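The snack table at Trusedden

31/08/2020
2 min read

The woman who sets out the snacks at Trusedden did not want her name used. She has shared the house with two other tenants for 7 years, and she says the table is the only part of it they have ever argued over.

"It was a mess of packets," she said. "You'd open a drawer for a spoon and get crackers."

In June she cut down a box from a Jadia delivery, taped the rim in yellow-brown, and put it on the round table with the blue cloth. Anything wrapped and meant for sharing goes in the tray. Anything else stays out.

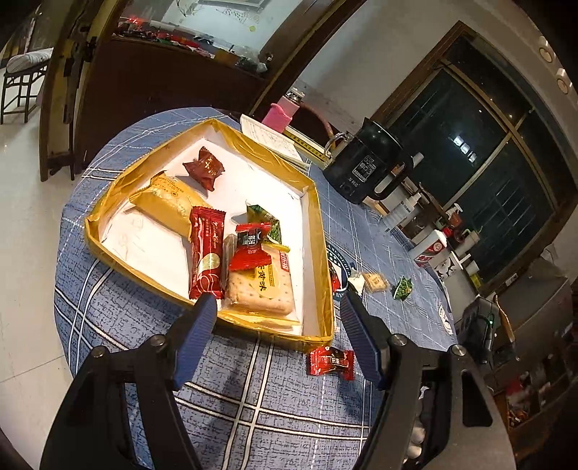

Oltia thinks the tray is too shallow and would have used a jar with a lid. A jar keeps the ants off, and the crackers would be the only thing that didn't fit.

The woman has heard this before. "With a jar you only see the top layer," she said. "Then you find the peas a year later." She likes being able to look down and know what is left. The candy goes first, she said, and the big square crackers go last — they make too many crumbs.

She buys most of it at Demirtaş, a grocery 900 yards from the door, and spends no more than she can carry in one bag. There is one rule. If you take the last of something, you write it on the pad by the fridge. She admits the pad is mostly in her handwriting.

The rest of the table is harder to keep clear. Bags get put down there when people come in, and drinks stay where they were finished.

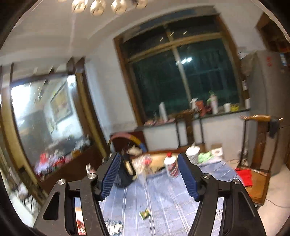 She gives it 5 minutes on Monday evenings. Bags go back to their owners' rooms, cups go to the sink, and the cloth gets shaken out over the back step. She has stopped asking the others to help. "They do it if I start," she said. "One of them usually gets up and takes the cups."

She is thinking of a second tray for tea and sugar, once another box of the right size turns up.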